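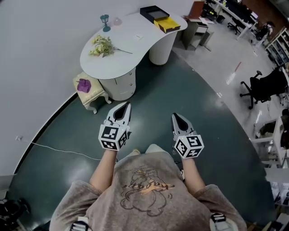
Project Reports / Fokedau Handheld Demonstration Study

Progress report, second period, to the Iwasaki program office
From: Vonalside manipulation group, Steltuvbridge site

Short version first, full tables are in the spreadsheet you already have. Collection on track. Tracking fixed, mostly. Training behind by a few weeks. No change to budget.

What got done

900 two-hand demonstrations recorded and accepted since the last report, all with the handheld grippers, no robot in the loop. Tasks are tabletop only: pick up, set down, move an item to the other side of the desk, hand over from left to right. We kept the curved white desk for the whole period. The rounded edge is a good test, the policy can't lean on a straight table line to work out where it is.

Marker cubes now on both grippers, so the head view gets a position for each hand whenever the cube is visible. This was the big item in your last set of comments. With cubes plus wrist video we recover a usable path for both hands in 89 percent of raw takes. The rest get thrown out, mostly because one hand passes in front of the other. We tried filling the gaps by interpolation — looked fine on plots, bad in replay. Dropped it.

Wrist view

Stayed with the wide lens. It bends everything near the edges but it keeps the finger pads and the room in the same picture, and the policy seems to use both. We ran a cropped version for comparison, fingers and table only. It did worse on every task where the object starts off to the side. Numbers in tab 3.

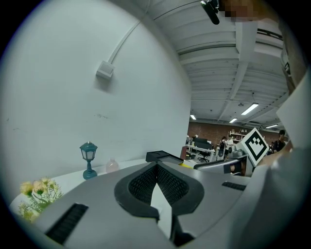
Fig. 2. Wrist view over the desk, finger pads at center, marker board at right.

First policy results

Trained on one-hand takes only so far. Tested on 9 tasks, 8 of them reach our pass mark. The failure is the thin stem task, the fingers close early and push the stem away. Probably a timing offset between the video and the gripper width signal, we are checking this now. If it is the offset then the older takes can be corrected in software and dont need to be recorded again.

Two-hand training has not started. Waiting on the calibration rewrite, see below.

Problems

Glare off the glossy floor gives false marker corners in the head view when the operator looks down. A stricter corner check catches most of them. Matte mats are on order.

Calibration takes too long. Every change of operator means redoing it, and it eats the first part of each session. Rewrite is half done.

Next period

— finish calibration rewrite, then start two-hand training
— settle the timing offset question, correct old takes if posible
— move to a second desk and a different room layout, same tasks
— send a sample set to Iwasaki for outside replay, target April

One thing needed from you: a yes or no on the second desk location before we book the space. The form went over with the last invoice.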